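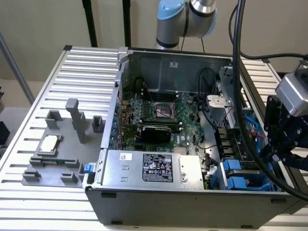 A Dell desktop tower on the bench with its side panel off. The processor socket is empty and a chip sits in the grey tray on the left.

Cladville repair group asks what "refurbished" means

Sastside, the computer reuse workshop in Cladville, has published a parts checklist for second-hand desktop PCs, and is asking sellers to say plainly what they have taken out, tested or swapped before they put the word "refurbished" on a box.

The checklist runs to 2 pages and goes out with every tower the workshop sells from December. It follows a year in which 902 desktops came through the door, many of them with a sticker from an earlier refurbisher and very little to show for it.

"We open them up and the dust tells you how far the last person got," said Shahnaz Ranasinghe, who runs the bench at Sastside. "A wipe of the lid and a fresh label is cleaning. I have no quarrel with cleaning, but I wouldn't charge extra for it."

Under the new list, each tower is laid on its side and opened. The processor comes out and its socket is checked, the memory slots are looked over, and the hard drive is removed in its carrier so the label can be read and noted down.
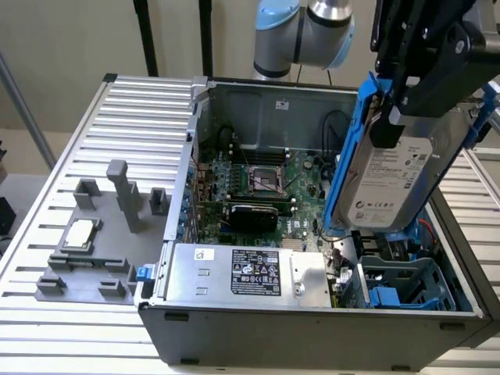 Drives are the sore point. Sastside will now give the age of each one in writing, and any drive more than five years old will be replaced or the price cut. The workshop admits this will slow things down - it expects to finish 10 machines a day, fewer than before.

Szabolcs Sárközi, who buys office computers for Vanhove, has agreed to try the list on his next order but is not yet convinced. "Everybody has a checklist," he said. "I'd like to see how many of these come back under warranty before I get excited about a sheet of paper."

Sastside says it will publish its returns, good or bad. The checklist is free to copy, and printed copies can be picked up from the Palik counter on Thursday from 10.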